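Imprimir | Enviar por correo electrónico

Pequeños rituales domésticos y el cambio de estación
Informe de proyecto, asignatura de Cultura y Vida Cotidiana
Autor: Ghassan Haddad
29 de julio de 2022

1. Planteamiento

El trabajo estudia qué hacen las personas en su casa cuando empieza el verano. Interesaban las costumbres menores, las que se repiten cada año y no figuran en ningún calendario: guardar las mantas, cambiar la música de la cocina, sacar un mantel determinado. El barrio elegido fue Naltham, donde vive parte de mi familia, lo que facilitó el acceso a las casas.

2. Método

Se repartieron 36 cuestionarios y se recogieron 30 completos. Cada uno tenía una parte cerrada, con preguntas sobre edad, tipo de vivienda y años de residencia, y una parte abierta en la que se pedía contar un día de cambio de temporada. Las respuestas abiertas suman 3.354 palabras. Se transcribieron a mano y se clasificaron por habitación, porque la clasificación por tipo de objeto dejaba demasiados casos dudosos.

3. Resultados

3.1. Dormitorio y armarios

Es el apartado con más material. El cambio de ropa se hace casi siempre en una sola mañana y suele ir acompañado de limpieza. Varias personas escuchan ese día la misma música todos los años. Una vecina de la calle Nassar conserva una lista escrita de lo que va en cada caja y la corrige a lápiz.

3.2. Cocina

En la cocina el cambio se nota sobre todo en lo que se deja de usar. Las ollas grandes suben al estante alto y la sartén pasa a ser el utensilio de diario. También se mencionan la limpieza a fondo de los cajones y el estreno de una esponja nueva el primer día de calor, costumbre que aparece en dos familias sin relación entre sí.

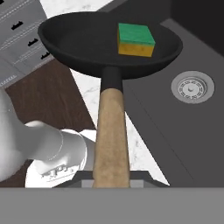
3.3. Entrada y balcón

Las respuestas son más breves. Predominan las plantas, el toldo y las sillas plegables. En los pisos interiores este apartado quedó a menudo en blanco.

4. Discusión

Quienes llevan más tiempo en la misma vivienda describen sus costumbres con más detalle y las sitúan en un momento fijo. Quienes se han mudado hace poco hablan de objetos que quedaron en la casa anterior y de cómo los han sustituido. No esperaba esta segunda parte y el cuestionario no la recogía bien; habría hecho falta una pregunta propia sobre mudanzas.

La muestra es pequeña y procede de un solo barrio. Además, los cuestionarios se entregaron en julio, cuando el cambio ya estaba hecho, y las respuestas dependen de la memoria.

5. Trabajo pendiente

Queda repetir la recogida en otoño con las mismas familias y añadir entrevistas cortas. Las transcripciones están guardadas en papel y pueden consultarse previa petición al autor.

Imprimir esta página | Enviar a un amigo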